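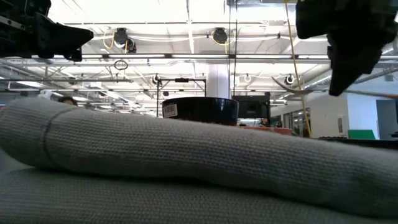
On perd plus de temps à rattraper une pince mal réglée qu'à la régler, écrit Tsuchiya dans ses notes d'atelier, et la remarque vaut pour tout ce chapitre.

Chapitre 8
Mise en service et entretien d'une cellule à deux bras

Le chapitre précédent traitait du choix des préhenseurs. Nous abordons maintenant la cellule installée, avec ses deux bras, sa table commune et son bâti métallique. L'exemple suivi est celui de l'atelier de Sostenitz, où l'on manipule surtout des textiles pliés et de la petite vaisselle.

8.1 Ordre des contrôles

La mise en service se fait toujours bras par bras, l'autre restant à l'arrêt. On vérifie d'abord le serrage des doigts, puis le cheminement des câbles le long des articulations — un câble trop tendu au repos le sera davantage en extension.
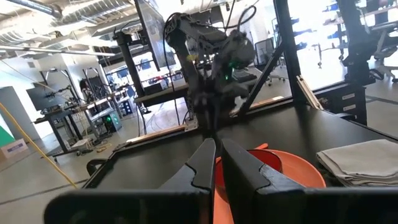 Vient ensuite le relevé de la position zéro, à noter dans le carnet de la cellule. Sur le contrôleur Vundon, l'écart admis entre deux relevés est de 3 dixièmes de millimètre. Au-delà, on reprend l'étalonnage complet.

8.2 Périodicité

Le manuel Silbridge prévoit une inspection des doigts toutes les 700 heures et un contrôle des articulations toutes les 800 heures. À Sostenitz, les deux opérations sont regroupées à la première échéance.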